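Rapport d'étape au fonds Gerar – série « Couples en vue », décembre

Deux épisodes livrés sur les 20 promis. Bergeron parle d'un démarrage solide, j'attends de voir.
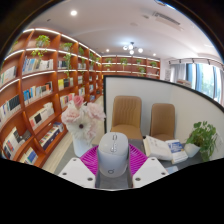
Bouquet rose en vase blanc, sur la table.

L'épisode sur le chanteur Kidus Dinsa a fait 2000 écoutes, dont 235 jusqu'au bout – maigre.

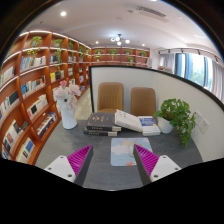
Qui valide les témoignages ?
Le service juridique de Tratus, avant montage.

Les délais restent flous.
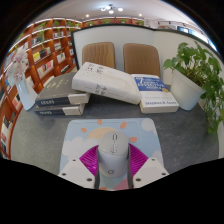
Le montage du troisième épisode a pris du retard chez Futent. Une souris sur un tapis pastel, une table gris foncé : le poste de travail ne coûte pas cher, les droits musicaux si. Je déconseille d'avancer la seconde tranche.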